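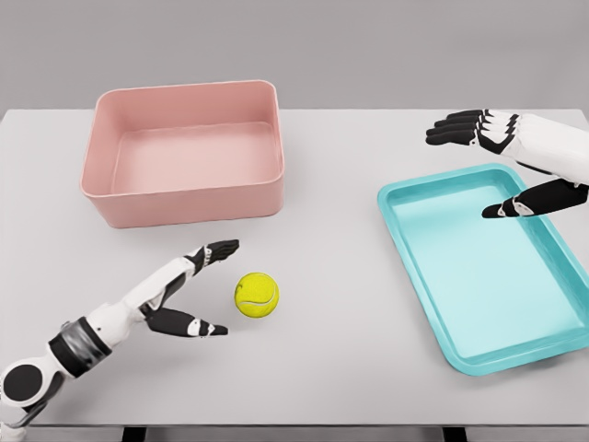

Our sick leave policy at the Hepburn site changed in March, and I have now read all 24 pages of it twice. Some notes, mostly for my own reference.

The old rule let you self-certify for five working days. The new one allows three, after which you need a note from a doctor. The walk-in clinic in Dumbridge will write one, but the wait on Monday mornings is long and the fee is $20, which payroll does not refund. The Stikley clinic has no fee and only takes registered patients.

Section 6 is the part I would argue with. It says anyone with a fever must stay home until 24 hours after it ends, without medication. Fine. Section 9 then counts those hours against the same three days. Someone who gets sick on a Sunday night and follows section 6 to the letter can run out of self-certified days before being allowed back in the building.

I raised this with Kálmán Deák in HR. His reading is that the fever period is separate leave and that section 9 is badly worded. I asked for that in writing and have a two-line email – better than nothing, but it is not the policy.

Flu shots are still optional and still free. They are given in the Trisdale building, second floor, before 10 a.m. You do not have to tell your manager whether you had one. The form has a box for it anyway. I left mine blank and it was accepted.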